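Two-arm folding bench, Varnard shared workshop
Pre-run safety check, with comments
Checked in March, power off for items 1 to 6, power on for the rest

1. Rail bolted down, no rocking
OK. Pushed hard at both ends. The bench is 1,580 mm long and the rail sits along the front of it, so any movement shows up at the elbows first.

2. Arm mounting plates tight
OK after adjustment. One bolt on the right plate took a quarter turn. Marked all the heads with paint pen so we can see if they creep.

3. Cables free through full travel
Needs watching. The purple cables loop over the arms and have to have enough slack for a full reach, but the loops are big enough to catch on things. Moved both arms by hand to their limits and nothing snagged. Add a second tie near each elbow before the next long run.

4. Slotted channel under the rail clear
OK. Vacuumed out lint and one cable tie end. Lint is going to be a regular job with laundry on the bench.

5. Circuit boards under the rail
FAIL, minor. Both boards are still open to the air. They need covers before anyone leaves a drink or a screwdriver near them. The Donesska enclosures are the right width but 9 mm too shallow. Will print spacers.

6. Gripper fingers
OK. No cracks, no sharp edges. Left finger pads are a bit shiny and will need replacing at some point -- spares are in the drawer marked Jurthorpe.

7. Emergency stop
OK. Tested from rest and again at slow speed. Both arms stopped. They sag a little when power is cut, so keep your hands out from under them even after you have hit the button.

8. Speed limit set
OK. Capped at 50 per cent for anything with cloth in it. Please don't change this without writing it on the sheet.

9. Arms can't hit each other
Partly OK. The software keep-out zone works at the elbows but has to be turned off near the centre so both grippers can hold the same shirt. Someone stays at the stop button for the whole run.

10. Power supply temperature
OK. Roughly 40 minutes of folding on the Cáceres routine and the case was warm to touch, no smell. Total logged time on this supply is 182 hours.

11. Work area
Only the garment being folded goes between the arms. Basket stays at the back. Soft things around the edges are fine if they stay out of reach of the grippers, but check the front of the rail before you start, as socks end up there.

12. People
Hair tied back, no lanyards, sleeves above the wrist. Kids stay behind the yellow tape, including during setup.

Result: fine to run with someone present. Not cleared for unattended running until items 3 and 5 are done. Whoever fits the board covers should redo item 4 as well -- the channel has to come partly apart to get at the screws -- and initial both lines on the sheet by the door. 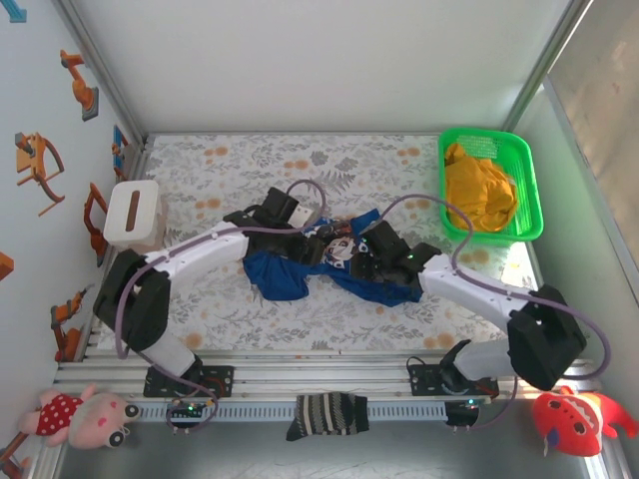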